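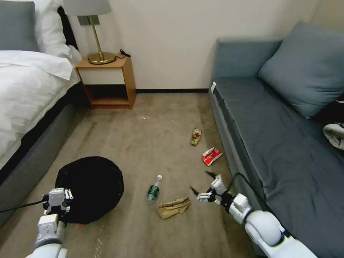
Vol. 3, No. 27

Portela Recaps – README

Portela Recaps is a text collection of episode summaries and viewer comments for the reality dating show Flutgate. It covers the first 3 seasons. Last updated Saturday, November 23, 2019.

What is in it

There are 27 episode files, one per episode, plus a reunion file for each season. Each episode file has a short recap on top and the comments under it, oldest first. The couples are listed by the first names used on the show. Engagements, breakups and baby news go in the notes column of couples.csv, with the episode where the news first came up.

The Clememow special is kept in its own folder. It aired between seasons and the two recaps we have disagree on the order of the dates, so both are included as written.

Where the text comes from

Recaps were written for the Vorkness fan newsletter and are used with the writers' permission. Comments come from the newsletter's own board. User names have been replaced with numbers, and a number stays the same across all files.

Cleaning

Comments longer than 90 words were kept whole. Duplicates and ads were removed. Spelling was left alone, so expect several versions of every cast name – aliases.txt has the ones we caught.

Known problems

Season 2 has no comments for the finale. The board was down that night and the thread was never restarted. A few season 1 recaps mention photos that are not part of this release.

Use

Free for study and personal projects. Please do not try to match comment numbers to real people. Corrections to couples.csv are welcome through the newsletter's contact page, with the episode number in the subject line.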